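**Shape sorter for a 2 year old: foam or wood?**

**mudroom_958** – 3 Jul 2023
My niece turns two in August and I'm told I'm the "fun" relative, so no pressure. It's between the Dindetti foam board and the Datow wooden cube. Anyone lived with either?

**pelham_st**
Foam, and I'll fight for it. When it gets thrown at your shin you keep the shin. We have a green slab type, holes in the top.

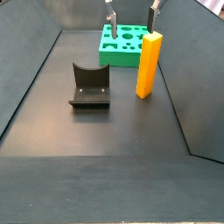 ### Reply from grumbleweed

Foam gets chewed. Ours had bite marks all the way around by the second week and I found a piece of it in a place I won't describe on a family forum. Wood. Spend the money once.

### Reply from pelham_st

Mine never chewed it. She did post my car key into the heating vent, so maybe she was saving herself for bigger things.

### Reply from oat_tin

Whatever you pick, look at the blocks before the board. Long ones are the best for small hands – easy to grab, and they can stand up as towers when sorting gets dull. A yellow-orange one like this would be the first to go missing at our house. 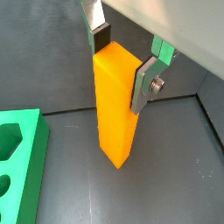

Skip sets where every piece is the same chunky size. My son lost interest in those in 3 days and went back to the saucepan lids.

### Reply from grumbleweed

Saucepan lids are free. Just saying.

### Reply from mudroom_958

Went with foam. Grumbleweed, I'll wrap a lid too.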